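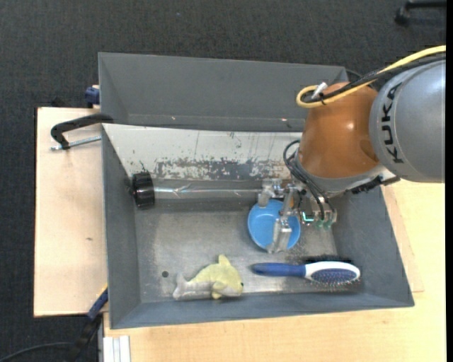

The bin on Sunday afternoon, with the bowl, the brush, the tube and the dolphin.

I promised in September that I'd write up the grasp planner once it stopped changing every week. It hasn't stopped changing, but it's 21 January 2024 and my tea is still hot, so let's go!

For anyone new around here: Plakar is the planning half of our bin picking software (Vikum is the perception half, and the two of them have argued like siblings from the start). Vikum takes a depth image and hands over a cloud of points with a guess at which points belong together. Plakar then proposes 200 candidate grasps per object, throws out the ones where the gripper would run into a wall, scores what's left and sends the best one to the arm.

Bowls have been my headache all winter. The old scoring loved the center of a thing, and the center of an open bowl is air. So you'd get this lovely confident score for a grasp on nothing at all. Estíbaliz Toledo suggested I look for rims first - any thin edge with empty space on both sides - and give those candidates a bonus before the center term gets a say. It took me an evening to write and two weeks to stop it from treating the top of the bin wall as the world's longest bowl.

The clear tube is a different kind of trouble. Depth cameras look straight through that sort of clear wall, or they see the shiny streak along it and call that the whole object. The black ribbed cap comes through nicely, so Vikum tends to report a small stubby cylinder near the left wall and leaves out the rest. I've started growing the cap along its own axis until the color image disagrees, and I'm cautiously fond of the results.

The hairbrush I have no complaints about. The handle is narrow and dark and sticks out where fingers can get at it, bless it. The dolphin is soft, and soft things forgive a planner almost anything, so I try not to read much into a good score there.

Timing, for the people who always ask (hi, Lozano folks!): a full plan used to take 900 milliseconds and now takes 600, mostly from checking collisions against the walls before scoring and not after. I'd like to get it lower, but the next big chunk is in the wrist cable check, and I'm nervous about touching that code.

Next up is moving the logs over to Stuvel, so that I can replay a bad plan without setting the whole bin up again. If you've done something similar and have opinions about file formats, please write to me, I've read far too many forum threads already.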